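Household Skills, Unit 7: Sorting and Storing Long Utensils
Handout, Aug 5, 2022
Instructor: Innes Leckie

Reading before class: the Jultach booklet, section 3, on drawers and upright storage.

Long, thin items are awkward in a kitchen. Chopsticks, skewers and cooking sticks slide under other things in a drawer, and the short ones end up at the back. An upright holder keeps them in view and lets air get to them after washing.

Work at a table with a cloth on it. Sticks roll on a bare top, and a cloth slows them down. Lay them out with space between them so that each one can be picked up by itself.
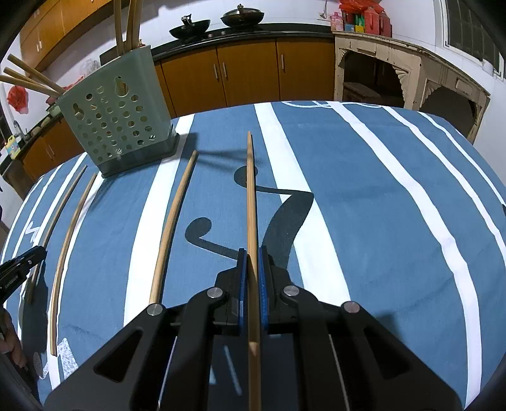
Check each stick before it goes away. Run a finger along the length and feel for splinters. Look at the tip. Bamboo that has split goes in the trash, and so does anything with dark spots that do not wash off. A stick that is still damp stays out on the cloth.

Next, sort by length. Short sticks get lost in a deep basket, so give them their own small holder. Long ones go in the basket. If they lean far out to one side, the basket may tip when someone brushes past, so turn a few the other way or put something heavy in the bottom.

Pointed sticks go in with the point down. Rounded ends can face either way, but pick one way for the whole household and keep to it.
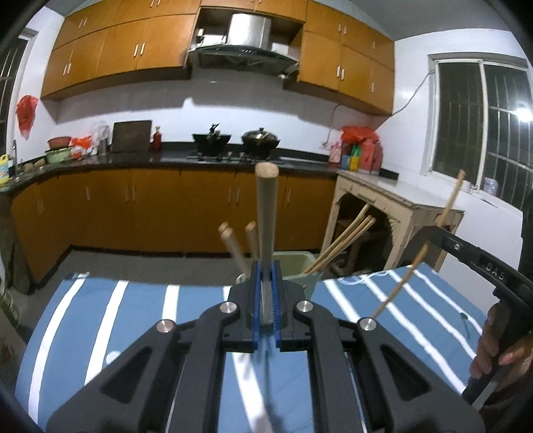
Fig. 2. Short sticks in a small holder, long sticks in the pale green bin.

Choosing a container. Plastic with holes is light, drains well and is easy to rinse. A closed jar is steadier but holds water at the bottom and has to be emptied. Cota and Nilside both come up in the class list; either will do. Measure your longest stick first. As a rule, the container should be at least a third of that length.

Keep the container away from the stove and out of the path of cabinet doors.

For next time: sort one drawer at home and write down what you kept, what you threw out and where the long items went. One page is enough. Leave it in the tray outside room 272.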